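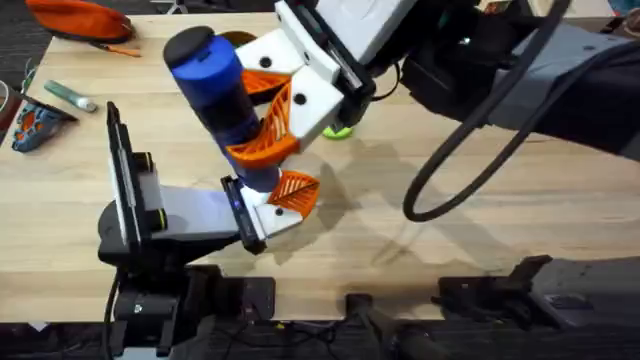

OK, so, voting before the secret ballot. Start with Stullau, 1832, and don't rush this bit!

You walked up to a table in the market square and said your choice out loud. Your landlord was usually standing right there (pause, let them picture it). A clerk wrote it in a book, and I've spent far too many afternoons with that book. 11 pages are water-stained and I still can't read half the names.

Then Clarkommont. Same year, same rules, but the poll stayed open for four days and the inns did very nicely out of it. Read out the beer bill here if we're on time. If we're running late, skip to Baltedero.

Baltedero is my favourite, I'll admit it. Three men tied for two seats, so they voted all over again in August, in the middle of harvest, and hardly anyone came. Ask the room: who would you expect to turn up? Take a couple of answers, then show the turnout list.

Mention that the poll books can be seen on request. Water. Questions.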